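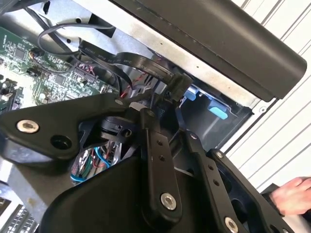 **Figure 2.** Inside an open desktop computer, with the green motherboard at upper left.

## 4. Opening the case: what owners knew about the machines they kept

We turn now to the part of the study we most enjoyed, and which changed our minds more than any other. The survey in Section 3 showed that old desktop computers stay in the home long after their owners have stopped using them. It could say very little about why. A tick-box marked "might be useful" covers a great many feelings, and it was only when we sat down with people and the side panel came off (Figure 2) that those feelings began to come apart from one another.

The 155 machines in this part of the study all came through Trorine, the repair and reuse shop in Zokness, over one winter. Owners who brought in a desktop were asked whether they would like to stay while it was opened, and to talk about it if they did. Most said yes. The talks were recorded, typed up in full and coded by two of us working apart, using the note-keeping program Kondum. Where our codes differed we went back to the recording, and quite often the tone of voice settled the matter at once. A sigh does not survive typing.

### 4.1 The case as a closed object

A large share of the owners had never seen the inside of their own computer. We had expected this of people who bought a machine ready built and used it for letters and household accounts. We had not expected it of owners who described themselves as "good with computers", and who had put right all manner of software trouble over the years. For them the skill lived on the screen. One man had reinstalled his operating system more often than he could remember and had never undone the screws at the back, and he was delighted, in a slightly cross way, to find how easily the panel slid off.

This divide between the screen and the case runs right through our material. Owners spoke of files, programs and passwords as theirs. They spoke of the insides as belonging to somebody else: the maker, the shop, a clever nephew. Several lowered their voices when the panel was lifted, and more than one asked if it was all right to lean in. The parallel with the car bonnet came up again and again, usually from the owners themselves, and usually with regret that bonnets too had become things one does not lift.

Fear of doing harm was the reason most often given, and static electricity was the form it most often took. Almost everyone had heard of it. Very few could say what it might do or how to guard against it, and the warnings had hardened over time into a general sense that the inside must not be touched. Mererid Parri, who ran the bench at Trorine during the study, has a fine phrase for this: she calls it "museum manners". People stand back, hands behind them, in front of a thing they paid for.

### 4.2 Naming the parts

We asked owners to name anything they could see. This was meant as a warm-up question, and it grew into one of the richest parts of the data.

The word most freely given was "motherboard". It was used with confidence and pleasure, often by people who had no other word to offer, and it seems to have settled into everyday English in a way that its neighbours have not. Some owners used it for the whole of the inside, much as "engine" may be used for everything under a bonnet. The power supply was known as the transformer, the battery, the mains bit and, from an owner whose late husband had worked at the dairy, the compressor. Memory and storage were mixed up so regularly that we stopped treating it as a mistake and began to treat it as a usage. To these owners "memory" is where the photographs are. It is a perfectly sensible meaning of the word, and the trade's habit of using it for the one part that forgets everything at switch-off struck several of them as very funny once it had been explained.

There is a practical point here for reuse shops. Notices asking donors to "remove the memory" or "leave the memory in" will be read in two quite different ways. Trorine changed its own notice in February, after we had shown the shop our early coding, and it now asks about "the drive that holds your files". Staff told us that the talks at the counter became shorter. We did not measure this, and would love to see somebody do so.

Family words turned up too. Nia Pumphrey had called her computer's fan "the lodger" for years, on account of the noise it made at night, and when it was shown to her she greeted it by name. It would be easy to file such things under charm and move on. We think they carry real weight. A part with a name is a part that has been listened to, and owners who had a word for a noise were also able to say when it had begun, when it grew worse and what the machine had been doing at the time. Repairers will know how precious that is.

### 4.3 Reasons for keeping

Coding the talks gave us 9 reasons for keeping a disused desktop, which are set out in full in the appendix. They fall into 4 broad groups: the files, the money once spent, the person who used the machine, and the parts.

**Files.** Owners worried both that something precious was still on the machine and that something private was. The two worries look as though they should cancel out, the first calling for the drive to be copied and the second for it to be wiped, yet in the home they add together and produce years of doing nothing. When the drive was lifted out and put in an owner's hand, the change of mood was plain on the recordings. The problem had been the size of a wardrobe and was now the size of a paperback. Several owners decided there and then to keep the drive and give up the rest.

**Money.** Desktops were dear when many of our owners bought them, and the price was remembered to the pound. It was often recalled in terms of what had been given up for it, a holiday or a new carpet. Passing the machine on for nothing felt like agreeing that the sum had gone. Rafferty Pruitt told us that he did not mind the computer being worthless so long as he was not asked to say so, and we have borrowed his remark more than once in talks since.

**People.** A smaller number of machines had belonged to a parent, a partner or a grown-up child. These talks were slower and we did not press. Here the inside of the case mattered least of all, and the marks on the outside mattered a great deal: stickers, a worn power button, a shelf number in somebody's handwriting. Melur Chin gave up her father's computer quite cheerfully and took home the front panel. We had no code for that and were very glad to make one.

**Parts.** The last group kept machines for what could be taken out of them. Earlier writing on household storage has been rather hard on these owners and treats "spares" as an excuse. We found a good deal more going on. Those who named parts as their reason could mostly say which parts, and what they would do with them, and a fair few had already done it once. They also lent and swapped. Parry, the terrace behind the shop, turned out to have its own small trade in fans, cables and drive bays, carried on over garden walls and quite unknown to the survey.

### 4.4 What changed when the panel came off

At the end of each visit owners were asked again what they wanted done with the machine. Many changed their answer, and in both directions. Some who had come to hand theirs over took it home to mend, having found that the fault was dust or a loose lead. Others who had come for a repair saw that the drive was all they wanted and left the rest with the shop. We find this thoroughly encouraging. It suggests that a decision put off for years may be waiting on a quarter of an hour's look inside with someone patient at one's elbow.

A word of care is needed. Our owners had already carried a heavy box into a shop, and those who never do so may feel quite differently. The presence of a friendly repairer cannot be separated from the sight of the parts, and it may well be that the company did as much as the open case. Nia Lewis, reading an early draft of this section, pointed out that owners may also have wished to please us by seeming interested. We accept the point, although anyone who listens to the recordings will hear a good many people who had plainly forgotten we were there.

A follow-up with owners at home, using their own screwdrivers and their own kitchen tables, would help to pull these effects apart. The question sheet and the full list of codes are given in the appendix for anyone who would like to try it. Section 5 takes up the machines that stayed at Trorine and follows them to their next owners.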